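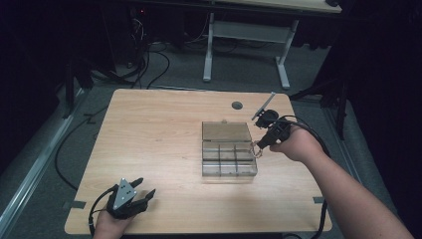
Ffion Gronow told me on the first day that a shelter plan is only as good as its sign-in sheet, and I wrote that down without believing it. My report is supposed to be on evacuation drills, but I kept coming back to her remark, so the sign-in sheet got a whole section.

Our class spent the spring helping Heklow get ready for flood season. The town mailed out 871 household surveys in February and 89 came back filled in, which was kind of a letdown (my professor said it's normal for a first mailing). The question I cared about most was simple: would you leave if told to? Plenty of people wrote in the margins that they'd go only if they could bring the dog!

So for the drill we tried three check-in setups at the Fragkou Street gym. The first was one long line with one long form, and it backed up to the doors right away. The second split people by last name, and it went fine until families with two last names showed up — I should have seen that coming. The third used a short card with name, address, medical needs and pets, and everything else got asked later, once people had a cot and some water. I liked that one best by far.

My biggest mistake was leaving the radio check until the end. Pantelis Politis had the Drellenov bridge post and couldn't hear us for most of the drill, so he walked back to ask if we'd started. Next time I'd do radios before anybody leaves the parking lot. The blank cards and my notes are in the appendix.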